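Wanted: patient people for a table, some blocks and very little glory

Anov is looking for participants for its winter block sessions. We make a small line of plain building blocks, and before the next set goes to the printer we need to know what people do with them when no one has told them what they're for. Grown-ups, please. Children have already given us their opinion, and it was loud.

A session takes almost 131 minutes, including the part where you look for your coat. You sit down at a big white table, you get some blocks, and you do what the card says. The card might say "put it where it looks right." It might say "move it, then move it back." If either of those makes you want to call a lawyer, this is probably a job for your cousin.

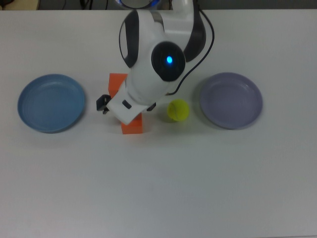
We picked a plain matte top because a busy table gives people ideas. One tester at our old place on Stasiv Street spent most of an hour lining things up with the wood grain, and we learned a lot about wood grain.

What we'd like from you:

- You are 18 or over and can sit, stand or lean for a fair stretch.
- You can tell orange from red, or are willing to argue about it politely.
- You have never worked for a toy company. Jakport people, we love you, but no.
- You can put a block down and leave it alone. This is harder than it sounds and we do check.

Design experience is no help at all. Neither is being good at puzzles. Our best tester so far sells insurance and yawned the whole way through.

You'll get $6 toward parking, lunch from Comis downstairs (the soup is fine, the wrap is a gamble) and a flat payment that we'll confirm in writing before you come. You can stop at any point and still be paid. You may not keep a block, and yes, people ask.

To apply, send a few lines to Soon-im Cho at the front desk, Room 622. Tell her which mornings you're free and the last thing you built, even if it was a sandwich. She reads every note and answers most of them. Please don't send a resume. She has a drawer for those and it doesn't open anymore.

Sessions start after the holidays and run through June, or until we're out of cards.

Posted 2018-12-23

963 views | 6 comments | Share

More open calls
Card writer, part time (short sentences only)
Box folders needed for spring set
Evening sessions at Anov: join the waiting list
Comis is hiring a second soup person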